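机器能替你收拾厨房了吗

家务和车间杂活,到底哪些能交出去。跑了几个地方,聊了一圈,结论写在中间,没写在最后。

先说洗碗。洗碗机算不算机器人?我认识的人里一半说算,一半说那就是个会喷水的柜子。我站柜子这边。它不用找碗,碗是你摆进去的。它不用判断这个盘子油不油,反正都冲。最烦的两步,把碗从桌上收过来,洗完再放回橱柜,还是你的事。

扫地机也差不多。地上得先没有袜子。没有数据线。没有猫吐的东西。然后它扫得挺好,真的挺好,我家那台跑了三年,轮子换过一次。可是"先把地上东西捡起来"这件事,它一次没帮过我。

所以问题一直卡在同一个地方:拿起来,放到该放的位置。说出来像废话。做起来要命。

1908年就有人在卖家用电动吸尘器了。一百多年,吸这个动作早就解决了,捡这个动作还在实验室里。

叠衣服,演示最多的一项

去年下半年开始,手机上隔几天就能刷到一条机械臂叠T恤的视频。配乐激昂,画面加速。看右下角的小字,有的写四倍速,有的写得更多,还有的干脆不写。

Netell是我这次去的第一家,做双臂叠衣的,办公室在一栋老纺织厂改的楼里,电梯很慢。他们没给我看加速版,这点我服气。现场叠一件短袖,从铺平到叠好,60秒。我自己在旁边叠,十秒出头,叠得不好看,但能放进抽屉。

工程师说短袖不难。难的是一堆。洗衣篮里倒出来,袖子缠着裤腿,袜子卷在被套里,你得先找到一件衣服的一个角,再判断这个角是领子还是下摆。人闭着眼都能摸出来。机器要看,要试,拎起来抖一下,再看。

我问带扣子的衬衫呢。她说今天先不看衬衫。

后来又试了一条毛巾,叠得漂亮,四个角对得比我齐。毛巾是方的嘛。做这行的都喜欢毛巾,方的,不分正反面,叠歪了也没人生气。如果你家的家务全是毛巾,那我可以负责任地说,机器人时代已经到了。

问价格,没给准数。说现阶段不面向家庭,先跟两家洗衣工厂谈,酒店毛巾浴巾那种。又是毛巾。

车间那头,情况好一点也没好多少

很多人觉得工厂早就自动化完了,家里才是最后一块。去看看就知道不是。焊接喷漆搬托盘,是,早就没什么人了。但是车间里也有家务。配件到货要拆箱,混装的小件要分到料盒里,工位上的线头和包材要清。这些活,你去任何一家中等规模的厂,都是人在做。多半是阿姨在做,手快得吓人。

Eklund做小家电组装,我去的时候是九月,正赶旺季。产线中段上了两台机械臂,负责把塑料旋钮从料框里抓出来摆进托盘。旋钮只有一种,硬的,圆的,颜色统一。就这样,线长说调试花的时间还是超出预期,因为料框快见底的时候,旋钮贴着框壁,夹爪伸不进去。最后的办法是有个人隔一阵过来晃一下框。

晃一下框。我把这句记在本子上了。

线长倒不觉得丢人。他算账的:原来这个工位要一个人从头站到尾,现在一个人照看两台,顺便干别的。省了就是省了。至于它是不是"智能",他不关心,他关心旺季别停。

旁边还有个工位,往包装盒里塞说明书、塞干燥剂、塞一小袋螺丝。我问这个怎么不上机器。他看我一眼,拿起那袋螺丝捏了捏给我看。软的。里面东西会跑。每次形状都不一样。试过,吸盘吸不牢,夹爪夹了会滑,夹紧了袋子破。

软的、会变形的、包着一层塑料膜反光的。记住这几样,后面还要说。

那家里到底能交出去哪些

写到这先把我的判断放出来,赶时间的读者看完这段可以走了。

吸地拖地,能,前提是你先收拾。洗碗,能洗,不能收。叠衣服,毛巾能,衬衫别想。做饭,自动炒菜锅那种,菜你切好配好,它翻,可以。擦桌子,平的空的桌子可以,上面有东西就又回到老问题。倒垃圾,没见到能用的。换被套,问了三家,三家都笑了。

整理橱柜,把买回来的东西一样样放好?这个我原来以为最简单。不就是拿起来放上去。

买菜回来那十分钟

你想想从超市回来你干了什么。袋子往台面上一倒。冷的进冰箱,干的进柜子,面条跟面条放,大包的靠里,小包的靠外,薄的站不住就塞在两盒中间。全程你可能还在打电话。没有一步是想过的。

Wadis这个项目就专门啃这一块。团队不大,两条小机械臂架一根铝轨上,围一个小格子间,摆各种吃的用的,让臂去抓。格子间的墙纸花哨得很,水磨石那种碎点子,黑的黄的粉的,看久了眼晕。我问能不能换素一点的,他们说家里也不是白墙,先花着吧。

为什么挑意面和面条。因为这一类东西把难处凑齐了。细长的一把,包装是软膜,里面的面条是硬的,夹中间两头会翘,夹一头整包往下坠。袋装的短面又是另一回事,一捏里面哗啦啦跑,重心跟着跑。膜还反光,摄像头看过去一片白,边缘在哪都不好说。有透明窗口的更麻烦,机器有时候分不清看到的是包装还是里面的东西。

再就是堆。单独一包摆在平面上,现在随便哪家都能抓起来。几包叠在一起,压着的、斜靠着的、露一个角的,你要先决定动哪一包。动错了,上面的滑下来,刚才算好的位置全部作废,重看重算。人也会碰倒,但人碰倒了用手背一挡就接着干了,根本不叫失败。

Wadis的人跟我讲,他们统计成功率的时候最头疼的就是"什么叫成功"。拿起来算吗?放上去算吗?放上去但是歪了、标签朝里了,算吗?家里有老人的,标签朝里等于没放,看不见就会再买一包。他们现在的做法是分开记,拿起来记一次,放到位再记一次。两个数差得挺远,具体多少没让写。
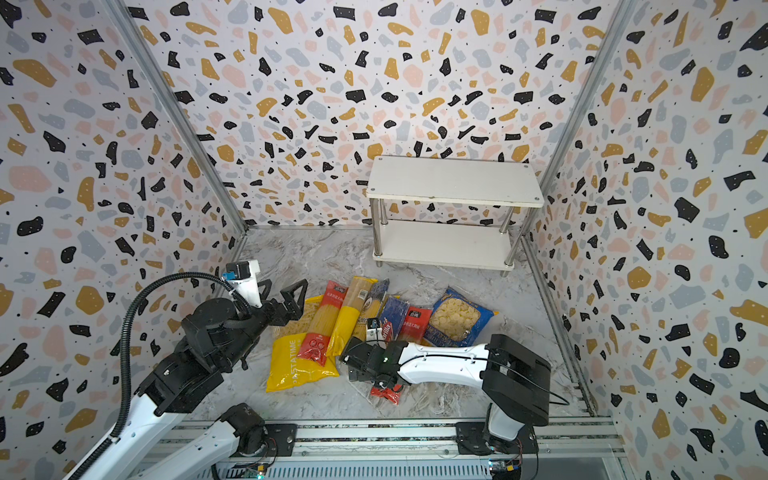 Terance的算法,慢就慢吧

最后一家叫Terance,路线不一样。他们不追求快,产品设想就是你晚上睡了,它在厨房慢慢弄。一包东西拿10次才拿起来也无所谓,反正到早上六点之前弄完就行。

这个思路我一开始觉得偷懒,回来路上想想又觉得有道理。洗衣机洗一桶要一个多小时,手洗几件衣服哪要那么久,也没人嫌它慢。你不在旁边等,时间就不值钱。

可是夜里干活有夜里的麻烦。第一是吵。电机声其实不大,但是夹爪碰台面,咔,咔,隔一会一下,我在样板间里坐了不到半小时就有点烦。第二是没人看着。白天失败了有人过来扶一下,晃一下框,夜里掉地上一包米,撒了,它怎么办?目前的答案是停下,发条消息到你手机。凌晨三点,你的厨房给你发消息。

我问那还不如我自己放。负责产品的想了想说,是,现在是。不过他又补了一句,最早用洗衣机的人家也是要站旁边看着的,水管会脱。

他们在样板间里的测试一轮是20件东西,混着来,罐头、盒子、软袋。罐头盒子基本没问题,剩下的软袋,看运气。我在的那一轮有一袋挂面被夹起来两次,第三次才放上架子,放得很靠边,我一直担心它掉,走的时候还在那。

钱的事

绕不过去。几家都不肯报家用价,理由大同小异,还没到那一步。能问到的是零件:小臂这两年便宜了不少,摄像头本来就不贵,贵的是人,是坐在那里一遍遍教它、看它失败、再教的人。有个工程师原话,机器的钱咬咬牙能出,教它的时间出不起。

而且你家跟我家不一样。我家面条放在抽屉里,我妈家放在饼干筒里,冰箱顶上。教会了一家,换一家又得重来一部分。重来多少,各家说法差别很大,有说半天的,有说不好讲的。我比较信说不好讲的那个。

租呢?有人提过,像租饮水机那样按月付。Terance说考虑过,算下来维护上门的次数太多,每上门一次都是钱,现在的故障率撑不住。Netell还是那句话,先做工厂。

要不要等

编辑部同事问我最实际的问题,明年装修厨房,要不要给机械臂留位置。我的建议是不用特意留,但是可以多留一个插座,台面别做太窄。插座反正永远不够用。柜子里的隔板倒是可以考虑做成能调高度的,开放式的架子比带门的友好,开柜门这个动作现在还是会难倒一批机器。把手太滑的尤其。

真想现在就少干点活,办法都很土。衣架统一买一种,收下来的衣服直接挂,不叠。袜子全买一个颜色。干货倒进方盒子里,硬的,能摞。你会发现这些办法跟工厂改料框是一个道理,机器干不了的时候,先把东西改得好拿一点。

我回来以后真买了几个方盒子。挂面太长,放不进去,现在还斜靠在微波炉旁边。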